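Building a Desktop Arm in the Dotbridge Workshop
Session 5 notes: Fingers, wrist camera, and your first pick

Hi everyone. I typed these up from my scribbles on Thursday night, so they follow the order we did things at the bench, plus a few bits I forgot to say out loud. If you missed the session, read the finger section twice and come find me before you print anything!

What you should have by now

An arm bolted to a board, all joints moving both ways, the Pimeo controller talking to your laptop, and an emergency stop you can reach without leaning over the arm. If your base still wobbles, fix that first. I spent a whole month at home (it was January and the garage was freezing) tuning software to cure a wobble that was one loose bolt, and I'd like to save you the trouble.

Printing the fingers

We're using the flexible ribbed fingers from the Thaler gripper files. The hollow cells let each finger bend a little when it touches something, so it wraps instead of shoving. That makes up for a lot of sloppy aiming, and I aim sloppily.

Print them lying on their sides. Slow your printer way down, because flexible filament hates being rushed — mine turned into spaghetti twice before I gave in. Don't use supports inside the cells. You will never get them out and you'll tear a rib trying. Print a spare while you're at it.

When you screw the fingers on, snug is plenty. Close the gripper by hand with the power off and look at the tips from above. They should meet evenly along the inner faces. If one arrives early, loosen its bracket, nudge it, and try again.

Mounting the camera

The camera goes on the wrist, looking out past the fingers. You want both fingertips in view when the gripper is wide open, one on each side. Some of you will be tempted to tilt the camera up so the fingers don't block anything. Please don't! The fingertips are how you (and later the software) judge where the gripper is compared to the thing you want to grab.

Tie the cable down in two places and leave a loop at the wrist. Then rotate the wrist through its full travel and watch the loop. If it goes tight anywhere, it's too short.

Set the exposure to manual. With auto exposure on, a white table makes the camera hunt for a setting every time the arm moves, and your recordings will pulse like a disco.

Setting up the table

Plain table, plain wall. I know it's boring. Clear off your screwdrivers, your coffee, your phone. Pick cups in colors you can tell apart on a bad camera, and use tapered ones if you can, so there's a narrow part near the bottom for the fingers to go around. Light from the side or bounced off the ceiling is nicer than a desk lamp pointed straight down.

Your first moves

Drive the arm by hand from Flukik. Start in slow mode, with 68 in the speed box, and leave it there until you're comfortable. Go to the open position, stop, look at the camera view, and only then come forward. I keep the fingers low and well apart and line up on one cup at a time.

Wrist view, gripper open, dark gray and yellow-green cups near the wall:

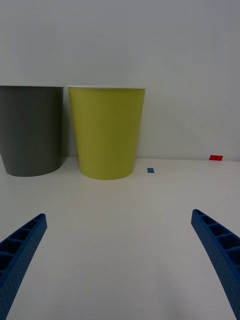
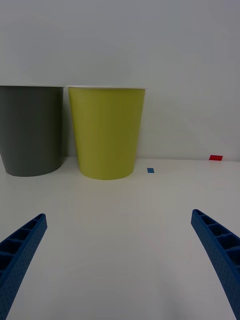 Save your open position once you like it. In Flukik that's the Poses tab, then Store, and give it a name you'll recognize next week. Mine are all called things like "test final b" and I regret every one of them.

For the pick itself, approach with the fingers level, close slowly, and quit closing as soon as you see the ribs start to bend. Squeezing harder doesn't help, it just heats up the motor. Lift straight up a little, pause, set it back down. That's one good try. A clumsy try still goes in the log, so write it down too.

If the arm drifts to one side on the way in, rerun the homing step before you blame anything else. If you get error 1262 on the Pimeo board, that's the gripper servo asking for more current than the supply is giving it. Power down, check the connector at the wrist, power up again.

For next time

Bring your arm with fingers and camera mounted, plus two cups of different colors. Record ten slow picks at home and note what went wrong in each. Set your log to keep 300 lines so we can scroll back through a full run together. Spare screws are in the drawer under the drill press, and the flexible filament is on the shelf by the sink — put the bag back sealed, please, it soaks up moisture like crazy.

Dotbridge Workshop | Course handouts may be copied for class use | Questions: ask at the front bench | Back to top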